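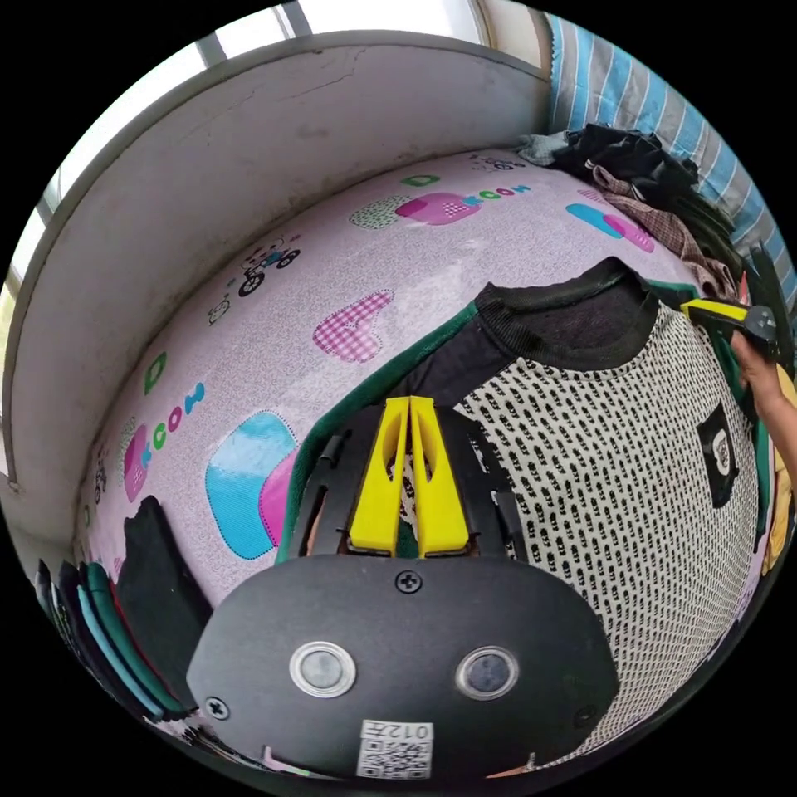

¿Copiar el estilo de alguien es hacer trampa?

Llevo meses mirando siempre los mismos blogs de moda masculina y me he dado cuenta de que ya visto casi igual que el tío que lleva el de Gomier – mismos pantalones anchos, mismo pañuelo, hasta el dobladillo. Me siento un poco farsante, la verdad. ¿Vosotros de dónde sacáis las ideas? ¿Cómo se llega a un estilo propio?

3 respuestas

Respuesta más votada (55 votos)
A mí me pasó con los catálogos antiguos de Aigner, que me los sabía de memoria, y no pasa nada! Lo que me funcionó fue mezclar fuentes: una foto de mi abuelo en la mili, una peli francesa, un escaparate de Cenell que me gustó al pasar. Guardo recortes en una carpeta desde mayo y cuando algo se repite mucho es que me gusta de verdad. El pañuelo yo me lo quedaba, pero con otros pantalones – y a ver qué tal te ves.

Respuesta 2
Todo el mundo copia. Yo el primero.

Respuesta 3
Depende de lo que te quieras gastar. Yo me compré un abrigo Eston porque lo llevaba un bloguero y me sentaba fatal, tengo los hombros estrechos. Pruébate las cosas antes. Y si alguien lo vende de segunda mano, mejor.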